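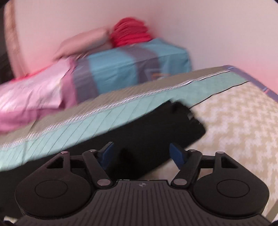
Turquoise cushion, red cloth, pink wall.

**July 17, 2024**

Thread on the heater valve in the Nasach 670 estate. Long, mostly for people who already own one and have a damp passenger carpet.

---

The valve sits behind the glovebox, on the engine side of the heater box. It is a plastic body with a brass spindle, worked by a cable from the temperature lever. The spindle seal goes hard with age and coolant creeps down the cable sleeve into the carpet underlay.

---

First sign on mine was a film on the inside of the windscreen. The level in the expansion tank hardly moved. I checked the matrix first, as everyone does, and it held pressure overnight.

---

If you are in doubt, pull the cable clip and wipe the sleeve with white kitchen paper. Coolant stains it green. Rainwater from the scuttle drain leaves it grey. Both end up in the same corner of the footwell, so the carpet tells you nothing.

---

Parts. The original valve has been out of production for years. Frandsen sell a replacement with a metal body. It fits the bracket, but the lever arm is longer, so the cable travel is wrong unless you move the outer clamp.

---

Tyson Penner posted a fix for this in May: leave the clamp where it is and drill a second hole in the arm, nearer the spindle. I measured before copying him. With the new hole the valve closes fully and opens as far as the old one did.

---

Use a 2 mm pilot and go slowly, with the arm off the valve and held in a vice. The arm is harder than it looks. Deburr both faces or the cable eye will catch.

---

Hoses. Do not pull them off the matrix stubs. Slit them lengthways with a knife and peel them back. The stubs are thin, and a bent one means the dashboard comes out. New hoses are ordinary heater hose and cost very little.

---

The lower hose clip faces the bulkhead on right-hand-drive cars. Turn the new one so the screw faces the footwell. Oddur Bach has a left-hand-drive car and says the clip is easy to reach on his, so ignore me if yours is the same.

---

Order of work that I ended up with:

- drain from the radiator tap into a clean tray
- glovebox out, then the lower trim
- cable off, bracket screws out
- slit both hoses
- valve and bracket out together

Fitting is the same backwards, except the cable goes on last.

---

Bleeding. Lever on full hot, expansion cap off, front of the car up on ramps. Fill slowly until the bleed screw by the thermostat housing runs without bubbles. The bleed screw is soft - use a proper ring spanner on it.

---

Then idle until the fan cuts in, let it cool completely and top up. Mine needed a second go the next morning. Heat at the vents was weak on one side until that was done.

---

Carpet. The underlay is foam bonded to felt and will not dry in place. I took mine out and hung it in the garage for 6 days. Armindo Figueiredo cut his out and fitted closed-cell mat instead. He reports more road noise on the concrete stretch past Evside.

---

Result so far: 3766 miles on the new valve, sleeve still clean when wiped, no film on the glass. The lever is stiffer than before at the cold end. I put this down to the shorter arm.

---

Ingvar Eskildsen asked whether the saloon valve is the same part. The body is. The bracket is handed the other way, so keep your old one and swap it over.

---

I'll have the old valve with me at the Tudstead meet, cut in half so the seal groove can be seen. Oddur Sveinbjörnsson is bringing a spare arm already drilled, if anyone wants to take a template from it.

---

Correction to the hose post above: the upper hose has a moulded bend. Straight hose kinks there. Buy the shaped one for the top and use straight for the bottom.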